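Search tickets Search

Ticket 74 – Elten thermostat drops off wifi overnight
Status: open
Site: Zirkodholm, upstairs unit

Tenant says the heat quits at night and the app shows the thermostat as offline. Started in May after the internet provider swapped the router. Before that, no complaints.

First visit. Thermostat powered up fine, screen on, set temp holding. App said offline. Rebooted router, no change. Rebooted thermostat, came back in 2 minutes. Left it.

Offline again next morning. Same thing – comes back after a restart, then drops sometime after dark. Checked the router log, last contact 9 pm. Nothing else in the unit drops. Laptop and TV fine.

Tried so far:
- moved router off the floor and onto the shelf
- forgot the network and rejoined
- new batteries (old ones tested ok anyway)
- firmware check, says up to date
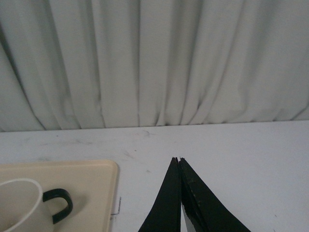 Called Garura support. On hold forever. They wanted the model number, then asked if the router puts both bands under one name. It does. Their guess is the thermostat gets pushed to the 5 band when the router does its nightly channel scan, and it can't use that one. Told me to split the names and put the thermostat on the slow one only.

Split the names. Thermostat joined the slow one first try. Also turned off the auto channel thing while I was in there. Tenant had to retype the password on there phone, not happy about it.

Update Saturday: stayed online all night. App shows a straight line, no gaps. Heat came on at the scheduled time.

Still not sure why the heat itself quit when the wifi did. Schedule is suposed to be stored on the thermostat. Asked Garura, they opened a case on their end, no answer yet. Might be the "away" setting kicking in when it can't see the phone – turned that off too, so now can't tell which one fixed it. Should have done one at a time.

To do:
- turn away mode back on for a night and watch it
- check the Fernandes unit, same router, same thermostat
- write the new network names on the card inside the closet door

Leaving open until Garura calls back.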